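I'm writing to let the Zerouali Fund know where we've got to with the thread exhibition, and since you asked last time for less spreadsheet and more story, I've put the money at the end and kept it short.

The big news is that we have a venue for the whole run! The old net store in Greltport has agreed to have us from November, at the rent we'd budgeted for, and they'll let us hang things from the beams as long as we don't drill. Trostomlow library was our first choice (you may remember the drawings I sent with the application) but their roof repairs have dragged on and I couldn't get a date out of them that I believed. I was gloomy about it for a week or so. Then I went over to Greltport on the bus, walked in, smelled the tar and thought, well, of course it should be here.

The theme hasn't changed. We're still showing what people do with a length of thread once it's been made, from darning a heel to mending a trawl net, and the loans have been coming in faster than I can label them. The best so far is a sailmaker's palm with the leather worn right through at the thumb. There's also a christening gown that has been let out and taken in so many times that the seams tell you more than the lace does, and a big flat box of bookbinding samples which I haven't properly gone through yet.

## Recordings

You paid for 7 recorded conversations and all of them are done. I'd allowed an hour for each, which was daft. The net menders went on for most of an afternoon and I had to change the batteries halfway through. What I like best in the recordings is how often people say they can't explain a knot and then explain it perfectly well while their hands are busy with something else. We'll cut these down for the listening posts - a few minutes each, I think, or visitors will block the doorway.

Transcribing is slower than I'd hoped. I'm doing it myself in the evenings, and my typing hasn't got any better.

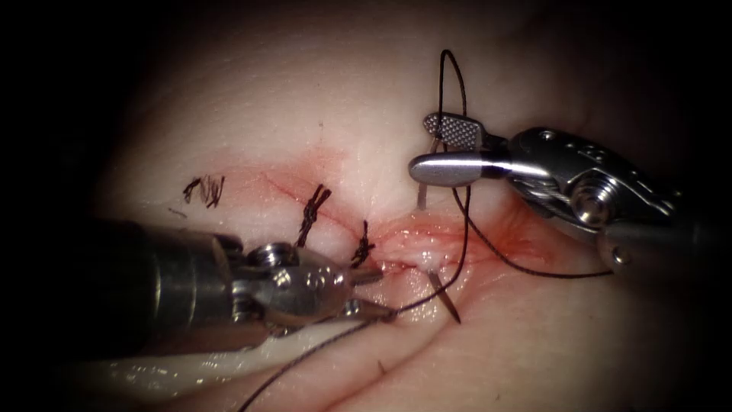

*Report by the exhibition organiser, Greltport, 26/08/2022*

## Knots and labels

The section on fastening off has grown more than any other. It began as one small case of embroidery and now takes in bookbinding, whipped rope ends and stitching in surgery, where black knots are tied along the line of the cut and on one the short ends are left sticking up. A quilter would be told off for those ends! I want the labels here to be short and plain, and I've banned the word "journey" from all of them.

We tried out the draft labels on a group of 4 at the Trostomlow sewing circle, who were polite for the first page and very useful after that. They wanted bigger type and fewer dates. They also pointed out that I'd called a herringbone stitch a cross stitch twice, so those have been put right. I'm sending the revised set to the printer once the last loan forms are back.

## Schools

This is the part I'm least happy with. I said in the application that we'd have the school packs ready by the end of term and we didn't. The writing is finished, but the practice cards (the thick ones with holes for lacing) came back from Tetov with the holes too close together, and they tear as soon as a child pulls the thread tight. Tetov have been decent about it and are cutting new ones without charge. We've ordered 300, enough for the schools that have signed up and a pile to keep at the front desk.

I've told the teachers the packs will arrive before opening week. I'd sooner ring them again with bad news than promise something earlier.

## Money

We've spent a bit less than planned on transport and a bit more on display cases. One of the second-hand cases needed new glass, which cost £95, and I've taken it out of contingency. Everything else is inside its line and the full sheet is attached to the same email as this report.

One thing I'd like your agreement on, please. The net store is cold, and I'd like to move what's left in the transport line over to heater hire for the opening weeks. If you're content with that, a quick reply is plenty. I need to tell the hire people before they put their winter prices up.

Still to do before I write again: finish the transcripts, collect the rope samples, and get the insurance certificate reissued with the Greltport address on it.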